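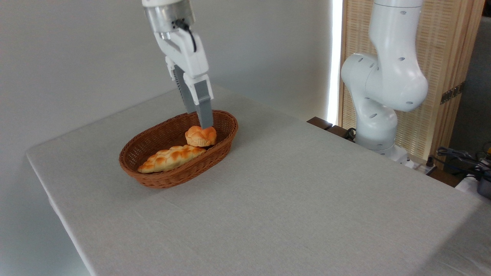 Jivwood Bakery, Stodport
Production and Flour Specification Meeting: Minutes

Date: July 6, 2026
Place: Upstairs office, Stodport site
Present: Rochelle Greenberg (chair), Siyabonga Buthelezi (production), Myrtle Kowalczyk (purchasing), Gus Sorensen (engineering)
Apologies: Ansel Ridgeway (dispatch)
Minutes: M. Kowalczyk

1. Minutes of the previous meeting

Agreed as correct, with one change. Under item 4, "rye starter" should read "wheat starter". RG signed the amended copy.

2. Matters arising

2.1 Door seal on the second prover. Replaced. GS reported that humidity on the lower shelves now matches the upper shelves on a full load. Closed.

2.2 Label wording for the seeded loaf. The sesame line has been moved into the main ingredients panel and set in bold. Old labels have been destroyed. Closed.

2.3 Scale calibration certificates. Two of the bench scales are still without a current certificate. The contractor has asked for the scales to be sent away. GS does not want them off site on a production day and will ask again for a visit. Carried forward.

3. Flour supply

3.1 MK reported on the change of white flour from Sârbu to Rekero. The first Rekero delivery was 34 sacks. The delivery note and the mill certificate agreed. One sack had a split seam and was credited.

3.2 SB said that dough made with the new flour takes up more water than the old at the same feel. The tin loaf recipe has been adjusted. The bun recipe has not, and doughs on the early shift have been described as tight. SB asked that the bun recipe be left alone until a second delivery has been used, so that any change is made against more than one milling.

3.3 RG asked whether the protein figure on the certificate could account for the difference. SB thought it could account for part of it. Starch damage is not shown on the Rekero certificate and was shown on the Sârbu one. MK to ask the mill to add it.

3.4 Wholemeal and rye remain with Sârbu. The price is fixed until January. MK to ask for terms beyond that date before the end of the quarter.

Action: MK to request starch damage on all Rekero certificates.
Action: SB to keep dough temperature and water records for every white mix until the next meeting.

4. Bun weights and bake loss

4.1 SB tabled the check-weigh records for the small round bun. The dough piece target is 86 g. Pieces from the divider were within tolerance on all shifts but one. On the late shift in question the divider had been restarted after a stop and the first pieces were light. They were removed and returned to the mix.

4.2 Bake loss is higher on the left-hand side of the deck oven. GS has checked the element and found no fault. He suspects the damper, which does not close fully. Until it has been looked at, trays are to be turned halfway through the bake. SB pointed out that this is already the written procedure, and that it is not always followed when the oven is full.

4.3 RG asked for the turn to be added to the bake sheet as a line to be initialled. Agreed.

4.4 There was some discussion of raising the dough piece weight to cover the loss. MK was against it on cost. SB was against it on proof time, as the trays are already close to touching. Not taken further.

Action: GS to strip and inspect the damper.
Action: SB to reissue the bake sheet with the extra line.

5. Oven and plant

5.1 The spiral mixer ran for 163 hours between services. The belt was changed as planned. The bowl guard switch was found to be slow to act and was replaced at the same time.

5.2 The water meter on the mixing floor reads high against a weighed bucket. The error is small but steady. GS has marked the correction on the meter housing. RG did not consider a marked correction acceptable beyond the short term and asked for a quotation for a new unit.

5.3 Flour dust. The filter socks on the sack tip were cleaned. The spare set is in poor condition and should not be fitted. GS to order a new set.

Action: GS to obtain a quotation for the water meter and order filter socks.

6. Dispatch

6.1 In AR's absence his written note was taken as read. Standing orders for rolls and buns have reached almost 800 pieces a day. The cooling racks are full by the time the first van is loaded, and product is being packed before it has reached the core temperature given in the packing procedure.

6.2 SB proposed that the bun bake be moved ahead of the large tins. The buns would then have the longer cooling time on the racks, and the tins would go on the second van. GS noted that the oven would have to be brought up from the lower setting earlier. RG agreed to a trial of one week, with core temperatures taken at packing and written on the rack card.

6.3 AR's note also asked for lidded trays for the Stodport market orders. MK has a price, which was not thought reasonable. To be looked at again when AR is present.

Action: SB and AR to run the trial bake order and report.

7. Any other business

7.1 MK asked that sacks be rotated by mill date and not by delivery date. Agreed, with immediate effect. The store sheet already has a column for it.

7.2 GS will be on leave the week after next. Plant faults in that week go to SB.

8. Next meeting

Same place, first Monday of next month. RG to circulate the agenda. Items to MK in writing by the Wednesday before.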